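so, Wohnungssuche in Citelton, Zwischenstand nach 3 Wochen. Thread, weil mir sonst der Kopf platzt

30 Anfragen raus. 5 Antworten. Davon zwei Absagen und eine, die wollte erst Kaution, dann Besichtigung. Nee danke

Vorweg: nein, ich zieh nicht nach Dronderville. Ja, ist billiger. Letzter Zug zurück geht um halb zehn, und ich hab Spätschicht

Die in Nendbridge war eigentlich super. Altbau, Bäcker unten drin, Vermieterin am Telefon total nett. Dann Staffelmiete. Steht natürlich nicht in der Anzeige, kommt erst im Vertragsentwurf auf Seite 4

Seitdem frag ich das IMMER als erstes. Staffel oder Index, ja oder nein. Manche sind dann direkt beleidigt

Was mich auch fertig macht: dunkle Wände. Jede zweite Anzeige gerade. Wer streicht das beim Auszug wieder weiß? Ich, oder wie
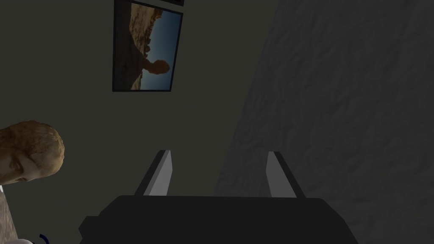 Dunkelgraue Wand, gerahmtes Bild dran.

Apropos Streichen. Hab beim Mieterverein nachgefragt: unrenoviert übernommen und kein Ausgleich dafür, dann muss man meistens auch nicht renovieren beim Auszug. Kommt aber auf die Klausel an, also Vertrag mitnehmen und zeigen. Übergabeprotokoll aufheben!! Meins von der jetzigen Wohnung ist irgendwo in einer Kiste, ich such seit gestern

Ach und die Kumsa-App. Filtert nach 80 qm, zeigt mir Garagen. Hab die Benachrichtigungen jetzt aus, guck nur noch morgens und abends rein

Selbstauskunft schick ich übrigens erst nach der Besichtigung. Gehaltszettel vorab an Wildfremde - mach ich nicht mehr

Kleinkram, auf den ich inzwischen achte: Wasserdruck in der Dusche. Handyempfang im Schlafzimer. Ob die Türen richtig schließen, in der jetzigen klemmen zwei und im Winter ziehts trotzdem durch 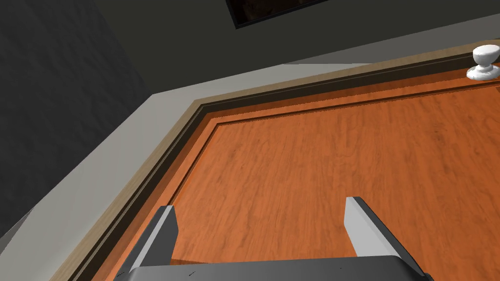

Holztür mit weißem Knauf. Team Knauf oder Team Klinke?

Nächste Besichtigung ist wieder Nendbridge, andere Straße, dritter Stock ohne Aufzug. Waschmaschine muss dann irgendwie hoch, aber das ist ein Problem für später

Wenn jemand was hört, zwei Zimmer reichen auch, Balkon kein Muss, Keller wär schön. DMs sind offen. Bitte keine WGs merh, ich bin zu alt dafür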